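Stiseck Hand-Held Gripper, Club Kit

Sold by Cropper Supply, Nasildale. Ships as a kit, one tool per box.

Hi, I'm Amber Oakley, and I run the after-school robotics club in Briditstead. I helped put this kit together, so Cropper let me write the page -- sorry in advance, I go on a bit!

The Stiseck is a two-finger gripper you carry around in your hand. My students use it to show a robot arm how a job is done before the arm ever gets a turn. Both fingers are flat black plates with blue pads on the inside, and the pads are the part I'd fuss over if I were you. Our first set was hard plastic and slid right off anything soft.

This spring's project was laundry. The kids picked it (I had voted for stacking cups, which I still think is a perfectly good project) and they spent most of April grabbing towels, blankets and whatever else people brought from home. 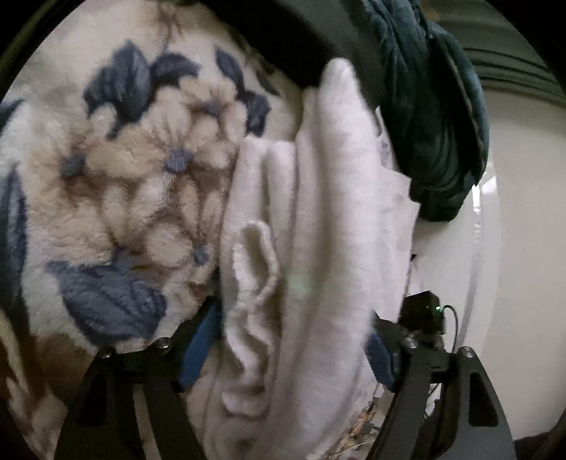 Fabric is a wonderful thing to practice on if you have patient kids. It folds up, it hides its own edges, and two people will never pick the same spot to grab. We had 7 students on the team and got 100 good recordings out of them, plus a big pile of bad ones that we kept anyway. Phyllis Clegg, who teaches the younger group, has her kids sort the bad ones and argue over what went wrong. They love it!

What's in the box:
2 fingers, with pads fitted
4 spare pads
Handle and trigger
Cable
Screws and a hex key
Printed build guide

You'll need your own camera and a laptop. Younger builders will want an adult nearby for the trigger spring, which likes to shoot across the room.

Care: wipe the pads with a damp cloth and let them dry before you put the tool away. If you're working with towels, pick the lint off the fingers every so often -- it gets into everything.

Club orders go through the school form at Cropper. Spare pads are sold separately, and yes, you can mix old and new ones on the same tool.

Page updated Jun 2, 2024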